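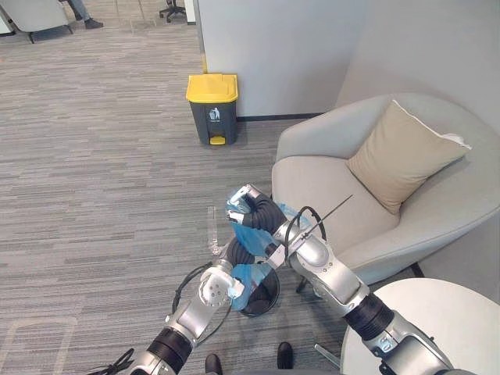

Figure 3. Fitting a translucent blue liner into a small round wastebasket on the office carpet.

4.2 Liner fit in small floor-standing wastebaskets

Small wastebaskets are the most numerous waste containers in the offices surveyed and receive the least attention in purchasing. The Lebrun building has 100 of them, most placed on the carpet beside a desk or in a seating corner, and each is relined by hand. We treat relining as a sequence of four steps: the bag is separated from the roll, its mouth is opened, the lower part is lowered into the container, and the upper edge is folded over the rim. Figure 3 shows the blue bag held up by its top edge with the lower part draped into the opening.

Two liner types were compared. The Fosine liner is a thin translucent film with a flat bottom seal. The Nerura liner is thicker, opaque, and gathered at the base into a star seal. Both were ordered in the same nominal size, and a single delivery of 3,000 liners was divided evenly between them. Liners torn during separation from the roll were discarded and are not included in the results.

Fit was scored on the depth of the fold over the rim and on whether the base of the bag reached the floor of the container. A fold of less than 26 mm was recorded as shallow. Shallow folds slipped inward when a full drinking cup or a wad of paper towels was dropped against one side, and the waste then collected between the bag and the wall of the container. Trapped air was the main cause of a base that failed to reach the floor. Pressing down the center of the bag before folding removed most of the air; pressing after folding pulled the edge off the rim.

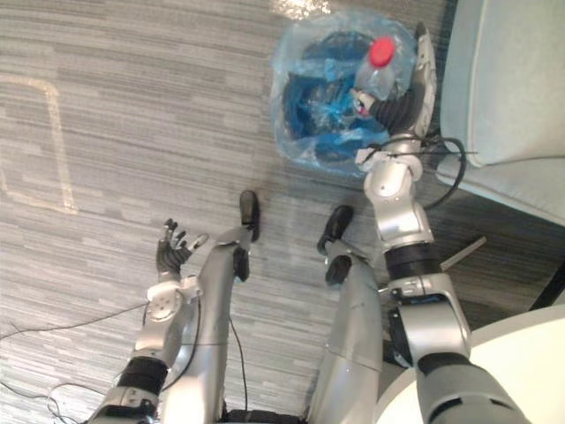
Floor covering had a smaller effect than expected. Low-pile carpet kept the container from sliding while the bag was opened, but it also allowed an empty basket to tip when the liner was pulled unevenly. On hard floors the basket slid and stayed upright. Tipping was recorded in 11 trials, all of them on carpet and all with the thicker liner, which needs more force to spread at the mouth.

The Ditumik protocol recommends that the liner circumference exceed the rim circumference by a fixed margin. Our results support a margin for round containers but suggest that it should depend on film thickness. With the thin film, excess width gathered into loose pleats that lay flat under the fold. With the thick film, the same excess formed a stiff ridge that lifted the edge away from the rim. Tying the excess into a side knot corrected this at the cost of a slower change at the next emptying. Knotted liners are therefore reported separately in Section 4.3.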